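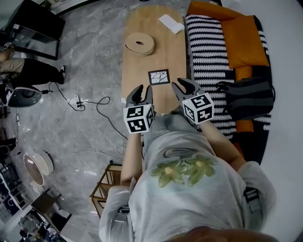

Most callers, according to the dispatcher at Plirnton, start by asking whether the bus still stops at the old mill. It does. The dispatcher has run the town's one rural bus line for nine years and answers the phone herself.

The line goes from Plirnton to Lurnia and back, 51 miles each way, with four trips a day. In February it carried 509 riders. The summer months bring over 900.

"People think it's all retirees," she said. "In the morning it's mostly folks going to work at the cannery. The afternoon is a mix."

She asked that her name not be used, as the county has a rule about staff talking to newsletters. We spoke on 11/7/22, between the second and third trips.

The fare has been two dollars since the line opened. She would like to keep it there, but diesel has eaten up most of the spare money in the budget. The county pays the rest, and the contract is up for renewal next year.

"I don't lose sleep over it," she said. "I do read the minutes."

The hardest part of the job is the stretch past Cuautle, where the road floods in spring and there is no cell signal. Drivers call in before the bridge and again at the feed store. If the second call is late, she phones the store.
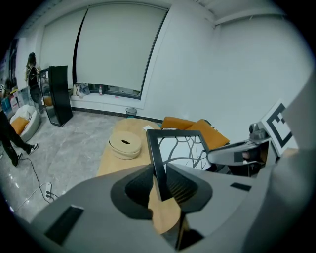

What riders ask for

A Sunday bus comes up the most. She has priced it twice, and both times the cost of a relief driver ended the matter. A bench at the Brostus stop is more likely – the concrete pad is already poured.

"I told them I'd ask again in the spring," she said, and then the phone rang.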